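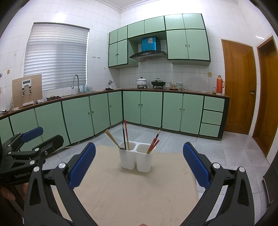
4. Gravar a sua parte numa sessão partilhada

Esta secção parte do princípio de que já instalou o Ciradico, criou uma conta e aceitou pelo menos um convite para uma sessão. Se ainda não recebeu nenhum convite, pode criar uma sessão sozinho e convidar-se a partir de outra conta. Há quem o faça e componha em dueto durante meses.

4.1 Antes de abrir a sessão

1. Ligue os auscultadores por cabo. Os modelos sem fios introduzem um atraso que o programa não consegue compensar, por mais caros que tenham sido.
2. Ligue a interface de áudio e só depois abra o Ciradico. Pela ordem inversa, o programa escolhe o microfone do portátil e grava a ventoinha com um detalhe admirável.
3. Em Preferências > Áudio, confirme a entrada e a saída. O nome da interface deve aparecer nas duas linhas.
4. Feche o navegador. Sim, todos os separadores.

Nota: a ligação à rede por cabo é recomendada. Com rede sem fios a sessão funciona, mas o baterista vai queixar-se, e desta vez com razão.

4.2 Medir o atraso

1. Abra a sessão e escolha Ferramentas > Medir atraso.
2. Encoste um dos auscultadores ao microfone e prima Iniciar. Ouvem-se quatro estalidos.
3. Espere pelo resultado sem falar, tossir ou comentar os estalidos.
4. Prima Aplicar. O valor fica guardado para essa interface e só precisa de ser medido outra vez se mudar de equipamento.

Se aparecer o código 361, o programa não ouviu os estalidos. Suba o volume dos auscultadores e repita. Se aparecer o código 389, ouviu estalidos a mais: verifique se a monitorização directa está desligada na interface.

Cuidado: nunca faça a medição com os auscultadores postos e o volume no máximo. O código 361 passa, o zumbido nos ouvidos demora mais.

4.3 Gravar

1. Na lista de pistas, prima o botão redondo ao lado do seu nome. A pista fica vermelha. Se ficar cinzenta, o anfitrião ainda não lhe deu permissão para gravar, o que pode ser esquecimento ou opinião artística.
2. Escolha a contagem de entrada: um compasso, dois ou nenhum. Sem contagem, entra quando entrar.
3. Cante ou toque a passagem mais forte da canção e ajuste o ganho até o medidor ficar no amarelo.
4. Prima Gravar. Os outros participantes vêem um aviso, mas não ouvem nada até a gravação ser enviada.
5. Prima Parar no fim e espere um ou dois segundos antes de fechar a pista, para não cortar a cauda da última nota.

Pode gravar quantas versões quiser. O Ciradico guarda-as todas, incluindo as que preferia esquecer, no separador Versões. Para apagar uma, seleccione-a e prima Delete duas vezes.

4.4 Enviar e arrumar

1. Escolha a versão e prima Enviar para a sessão.
2. Escreva um nome que outra pessoa consiga perceber. «Voz refrão grave» serve. «final_final2_ESTA» não serve, e o compositor que a recebe já tem três iguais.
3. Se usa o Tidier, marque a opção Alinhar silêncios. O módulo corta os espaços vazios no princípio e no fim e deixa o resto em paz.
4. Confirme que o símbolo da nuvem passou a cheio. Enquanto estiver a meio, não desligue o computador.

Nota: as sessões criadas no antigo Toft abrem-se normalmente, mas as letras perdem a divisão por estrofes. Copie o texto para fora antes de converter. Quem já converteu pode recuperar a versão original em Ficheiro > Histórico, desde que o anfitrião não o tenha limpado.

4.5 Letras e comentários

As letras ficam no painel da direita e todos os participantes podem editá-las ao mesmo tempo. Convém combinar antes quem mexe em quê. Para sugerir uma alteração sem a impor, seleccione o verso e escolha Propor. A proposta aparece a lápis por baixo do original até o autor a aceitar ou fingir que não viu.

Os comentários presos a um compasso acompanham esse compasso quando o arranjo muda de ordem. Os comentários gerais ficam no fundo da página, onde envelhecem.

Cuidado: apagar uma sessão apaga também as letras. Exporte-as primeiro em Ficheiro > Exportar texto.

Tradução do manual original da Gondetance, de Yvonne Garside. Secção revista em 2 de Março de 2023.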